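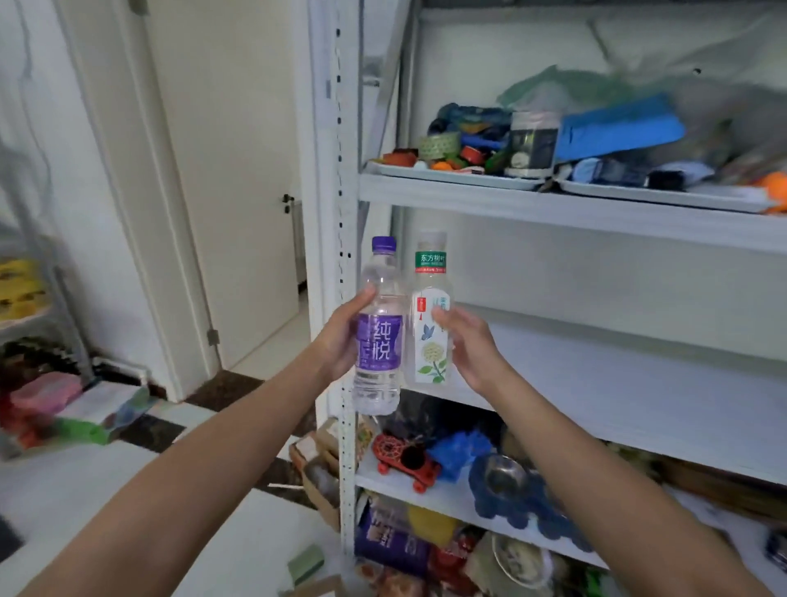
A screw closure is a threaded cap that seals a container by being turned onto a matching thread on its neck. On drinks bottles it is almost always a single moulding of polypropylene or high-density polyethylene, fitted to a neck of polyethylene terephthalate (PET). The colour of the closure has no bearing on the seal and is chosen by the bottler, often to match the label, as with the purple cap and purple wrap-around label of a 纯悦 water bottle. Other bottlers keep to a plain cap and put their colour elsewhere: a bottle of 东方树叶 tea may have a white cap above a green neck band. The closure is made separately from the bottle and is normally supplied by a different firm.

Parts

The closure consists of a top plate, a skirt and a tamper-evident band. The inside of the skirt carries the thread, which may be continuous or broken by vertical slots. The slots let gas escape while the thread is still engaged, so that the cap is not thrown off when a fizzy drink is opened. The outside of the skirt is ribbed for grip.

The tamper-evident band is joined to the skirt by thin bridges. When the cap is first turned, the band catches under a ledge on the neck and the bridges break. In tethered designs one or more stronger strips are left whole, and the cap stays attached to the bottle after opening.

Sealing

Two methods are in common use. In a two-piece closure, a soft liner inside the top plate is pressed against the rim of the neck. In a one-piece closure, a ring moulded into the underside of the top plate fits inside the bore and seals against its wall. The one-piece form uses less material and simplifies recycling, but needs a more exact neck finish.

Closures for still water work under little internal pressure and can be shallow and light. Those for fizzy drinks must hold pressure through changes in storage temperature, and have traditionally been taller, with a longer thread.

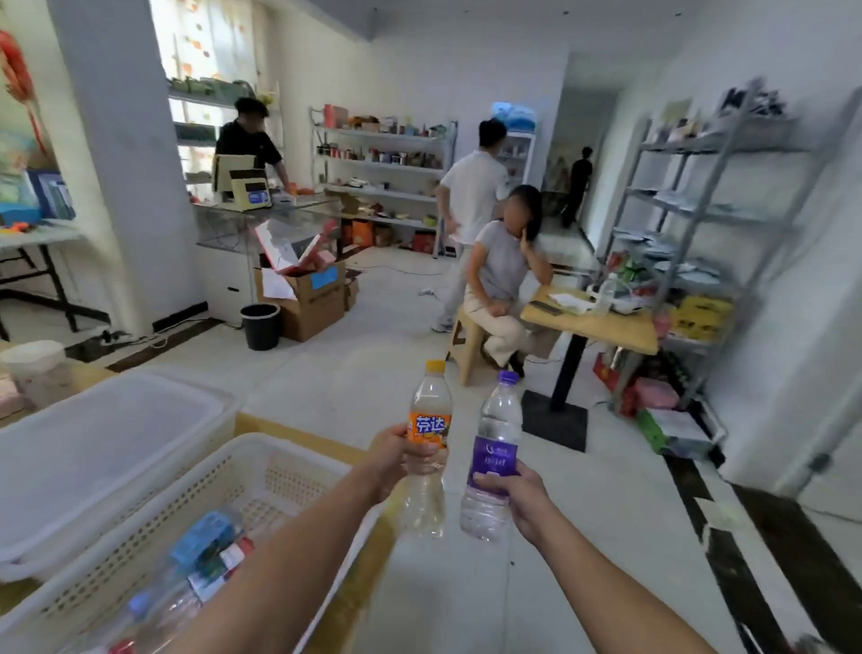 Manufacture

Closures are made by injection moulding or compression moulding. In injection moulding, molten plastic is forced into a closed mould with many cavities. In compression moulding, a measured pellet of soft plastic is dropped into an open cavity and pressed into shape. Compression moulding runs at a lower melt temperature and leaves no gate mark on the top plate.

The tamper-evident band is either moulded with its bridges in place or cut afterwards by a blade on a slitting machine. Colour is added as a concentrate to the raw plastic before melting. A change of colour means running the machine until the old pigment has cleared, and plants therefore tend to work from light shades to dark.

The Pakthorpe works of Skultberg, a maker of closures for still drinks, operates 9 compression lines and 2 injection lines. Its slitting blades are replaced in July, when the lines are stopped for yearly upkeep.

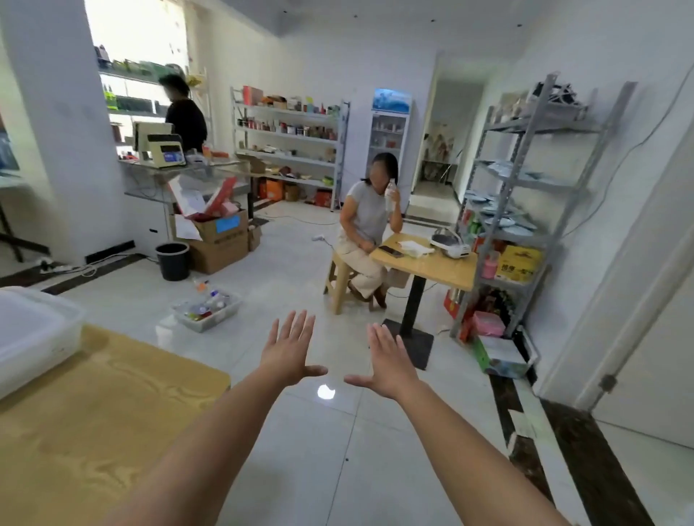

Opening torque

The turning force needed to break the seal is called the removal torque. It depends on the force used when the cap was applied, the friction between the two plastics and the strength of the bridges. A slip agent may be added to the cap material to lower it. Torque that is too low risks leakage in transport, while torque that is too high makes the bottle hard to open for people with a weak grip.

Under the sampling plan used at the Barajas filling plant, 50 bottles are taken from each production run and held upright for a set time before testing, as torque changes while the plastic relaxes.

Recycling

Polypropylene and polyethylene are less dense than water, whereas PET is denser. Once bottles have been ground into flakes, the cap material can be floated off in a tank and the bottle material collected from the bottom. Bottles may for this reason be handed in with their caps on where the local scheme allows it. A cap left on also keeps remaining liquid inside, and a sealed bottle that has not been crushed first takes up more room in a collection container.
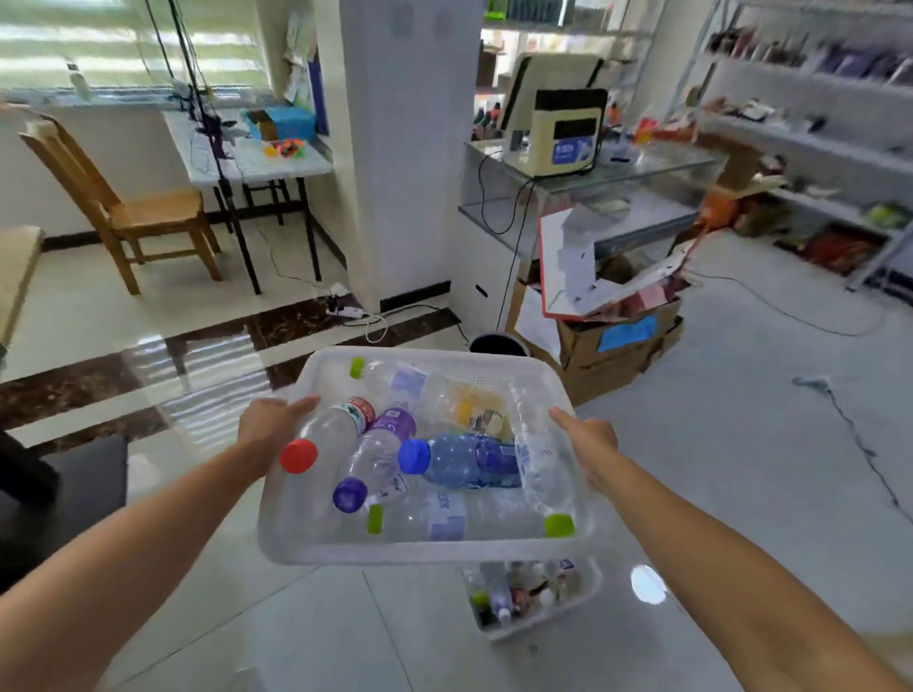 Floated cap material is usually of mixed colour. Sorting by shade is possible with optical equipment, though it adds cost, and most of the output is sold as a dark or grey regrind for crates, pipes and garden goods. The Flullau sorting line, which separates white and natural flakes from the rest, accepts a batch only if 80 per cent of its weight is polyethylene. Liners made from other materials are treated as contamination and removed by melt filtration.

See also: Crown cork; Neck finish; Shrink sleeve; Tamper-evident packaging

Last revised Nov 30, 2023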